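Student Projects | Packaging & Product Design
Print this page | E-mail this page

Packing the awkward stuff: our foam insert project

For our second project this year we had to pick something that is a pain to post and work out a better way of packing it. I went for small things with odd shapes and cables, mainly because I'd just moved to Drekham and half my desk bits had arrived in one big tangle at the bottom of a box. I was properly annoyed about it, so it seemed like a good thing to spend a term on!

The brief gave us a budget of 40 pounds and a maximum outside length of 300 mm, so the whole lot would go through the parcel scales at the Pekura shop without costing extra. I thought that would be loads of room. It wasn't, at least not once you leave a decent wall of foam between the pockets and the outside of the block.

I started by drawing round everything on the back of some wallpaper. It sounds daft but it was the most useful bit of the whole project - you soon see which things want to lie flat and which ones will only behave on their side. Then I made 3 versions in card before I touched any foam. The first had a separate pocket for every single thing and looked lovely and was hopeless, as you needed fingernails like tweezers to get anything out again. The second had one big tray in the middle, and everything slid into the same corner as soon as you tipped it. The third was somewhere between the two and that's the one I carried on with.

Cutting was harder than I'd expected. The Metik knife we had in the workshop was fine on straight lines but it dragged on the curves, and my first try had edges like a chewed biscuit. A girl on my course told me to go in shallow passes and not to push, and that sorted most of it. I also read a bit of Väisänen on protective packaging, which was heavy going (lots of drop curves), but the chapter on corners was worth it.

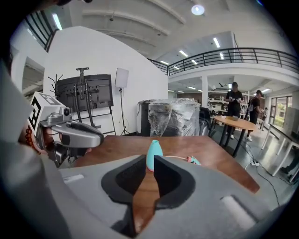
Finger room was what I ended up caring about most. A pocket that fits something perfectly is a nuisance if you can't get hold of the thing, so I got quite keen on cut-outs that are bigger and rounder than they strictly need to be. With two rounded lobes running into a point, like the dark grey cavity in the light grey block, there's plenty of space to get your hand in from either side, and the little rectangular slot near the corner can take something small and flat. Cables are still the weak spot. Even the thin pale one on the teal and pink plug wants somewhere of its own to go, and I never did come up with a channel I liked.

If I had another go I'd cut a lid from the same foam and I'd leave more time for sanding the edges. I'd also do the tip test much earlier, with everything in, as I only got round to it 2 days before hand-in. My mark came back with a comment about wasted foam, which is fair - the offcuts are in a bag under my bed and I'm open to ideas.

Last updated: 10/06/2021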